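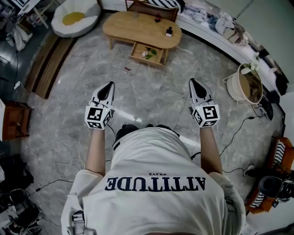
Work this period went mostly into the tracking software for the two hand-held grippers, which was the part of the Votard plan furthest behind in May. Each gripper's pose is worked out from the patterned marker cube mounted on it, and the old code treated every camera view as a fresh problem. When one face of a cube turned away, the estimate could jump to a mirrored solution and stay there. The new version carries the last good pose forward and checks all visible faces against it before accepting a change. Reaching down towards a low table with an open drawer is the sort of position that gave us most trouble, and we now use it as a standard test.

We ran the old and new trackers over the same 3000 recordings from Wornton. Jumps fell in every group. The remaining failures are mostly short losses when a sleeve or forearm covers a cube, and the software now marks these gaps instead of filling them in with a guess.

The planner has moved more slowly. Dinu, our motion planning module, accepts the new tracks directly, but it still treats a drawer as a fixed box. We have added a simple model of a sliding drawer and it passes 12 of its tests. The other 4 fail when both grippers need the same space – we expect to fix this by planning the arms together, at some cost in speed.

Trinix, the replay viewer, can now show the raw video and the tracked path side by side. Loading is still poor for long recordings. We have put this off until the planner work is finished.

Spending is in line with the agreed budget, apart from storage, which ran over. We have moved money from travel to cover it and are not asking for more.

Next period we will finish the two-arm planning, run the first 100 drawer tasks from start to finish, and send the failure log with the next report.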